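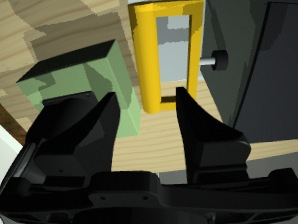
Tamum情绪猜谜卡试用评价

买这套卡是为了小组课上练习认表情。班里是小学低年级的孩子,其中几个阅读还比较吃力,之前用的是自己打印的表情图,用了一学期,边角都卷了。

内容和包装

盒子里有50张卡,一面是人脸插图,一面是一句短情境,比如“好朋友搬家了”“轮到你上台了”。另附一本薄册子,写了几种玩法。盒盖偏紧,孩子自己打不开,我后来换成了带拉链的文件袋。

实际使用

基本玩法是一个孩子抽卡,读完情境,不出声地演出来,其他人猜是什么情绪。册子建议每轮8分钟,我们班做不到,通常演到第三个人就要超时。后来我把学生分成两组同时进行,等待的时间短了,吵闹也少一些。

高兴、生气、害怕这几张最容易猜。“尴尬”和“害羞”经常混,“失望”和“难过”也是。我一开始想把这几张抽掉,用过之后又放了回去,因为猜错以后的讨论比猜对时多。有个孩子说失望是“本来以为会有”,这句话我写在了黑板上。

同事Kartini Tarigan在个别辅导时也用这套卡。她不让孩子表演,只让孩子看插图,说出眉毛和嘴巴有什么变化,再翻过来读情境。不愿意在人前表演的孩子可以这样用。

不足之处

情境句的难度不统一。有的只有六七个字,有的带两个分句,低年级读起来要停好几次。卡上没有标难度,只能自己挑。我用彩色圆点贴纸分了3级,花了一个晚上。

插图里成人的脸偏多,孩子的脸偏少。“嫉妒”那张画得不清楚,我问过几个大人,答案都不一样。

卡面是哑光的,铅笔印能擦掉,水彩笔的印子擦不掉。

和同类产品比较

以前用过Karkov的表情骰子,上手快,不需要识字,但是只有几种基本情绪,玩两次就没有新鲜感。Tamum的内容多,备课时间也长。如果班里还有不识字的孩子,骰子更合适。

评价

内容给四星,收纳给两星。适合二年级以上的小组课,六人以内比较好带。一月份开学后我打算再买一盒,两组各用各的。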